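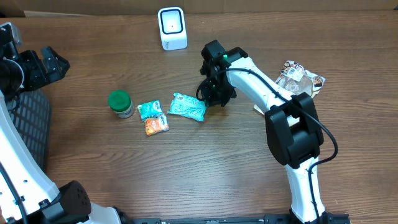
Week 4 Handout: How Small Things Get Sold
Introduction to Retail and Packaging
Instructor: Aileen Magbanua
Revised 3/6/21

Please read before class. The last version of this handout had two page threes, and several of you answered the questions from the wrong one. I have given full credit to everybody and blame to the copier.

1. The unit problem

A shopper who picks up a package is being asked to judge an amount. People are bad at this. We can compare two piles of gravel well enough, but put the gravel into a tall box and a short box and most of us will swear the tall one holds more. Packaging designers have known this for as long as there have been packaging designers, and shampoo bottles have been getting taller and more sorrowful ever since.

The unit price tag on the shelf is supposed to fix it. It gives the cost per ounce, or per hundred sheets, or per "load," a measure that belongs to the laundry people and changes when they feel like it. Two tags side by side may use different units. When they do, you are expected to convert in your head while somebody's cart rests against your ankle.

Term to know: unit price. Total price divided by amount, in a unit you can compare. If you can't compare it, you've been handed a decoration.

2. The Dretby case

Dretby sold drink powder in one size, a 570 gram tub. Sales were flat. The company did not change the powder or the price. It brought in a second tub of 1,305 grams, priced so badly that hardly any sane household would buy it, and put it on the same shelf.

Sales of the small tub went up. Next to the big one it looked like good sense.

The textbook calls this a decoy. Jomar Castillo, who taught this unit before me and left me his notes in a grocery bag, calls it "the ugly friend," and I ask you not to write that on the exam. Two of you did last September.

Do note what the case does not show. We have no idea how many buyers read the tag at all. The sales figures are for one chain and one season, and Dretby also moved the tubs to eye level in the same month. Any of you who plan to write "the decoy caused the increase" should reread that last sentence slowly.

3. Single servings

The small packet is the most expensive way to buy nearly anything, and people love it. Pietrzak sells its crackers by the box and by the packet, and per ounce the packet costs over twice as much. Washington Fagundes argues in the assigned chapter that the buyer is paying for a stopping point. A box has no natural end except the bottom. A packet ends, you look at it, and you have to make a decision in order to go on eating.

I find this convincing and also a little insulting.

His critics say he forgets about lunch boxes, vending machines and hotel rooms, where the small size is the only one that fits or the only one there. Precious Lumbao's reply (pages 112 to 118) is the one to read. She thinks the stopping point is a story we tell after the fact, and that most packets are bought by people who are hungry now and would have bought a brick if it were salted.

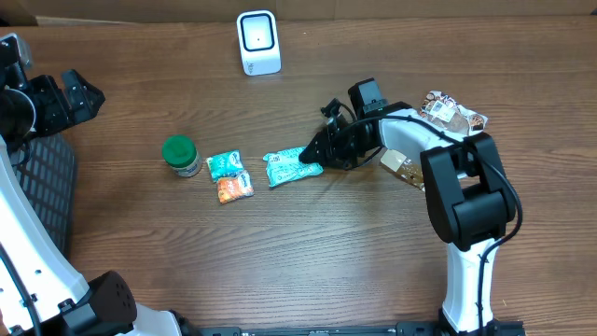 Color does a good deal of the work that we like to credit to words. Beseo spent a long time rewriting the back of its labels and then learned that its regular customers found the product by the lid. They could not recall the slogan. Several could not recall the name, which must have made for a quiet meeting. A quick look at the jar on the table makes the point: the label is in muted colors and sits there politely, while the bright green lid is what you would use to find the thing again. When a company changes a lid color to save money, it should expect letters.

Term to know: cue. Any feature a shopper uses to find or judge a product without reading. Shape, color, weight and place on the shelf all count -- so does a dent, if it's always the same dent.

4. For discussion

Kristine Bañez will lead the sections. Come ready to talk about these.

Pick a product you buy often and draw its package from memory. Bring the drawing, however sad. Then bring the package.

Does a decoy still work on a shopper who knows what a decoy is? Fagundes says yes. Decide whether you believe him before you get to his evidence.

Tisby prints the unit price on the front of the pack in large type and has done well out of it. Why don't its rivals copy the idea?

5. Written work

Response paper, 200 words, on Lumbao's reply. This is a limit. I know how to find the word count and I have very little else going on in the evenings. Papers go in the tray outside my office, the upper one. The lower tray belongs to Accounting and they do not give things back.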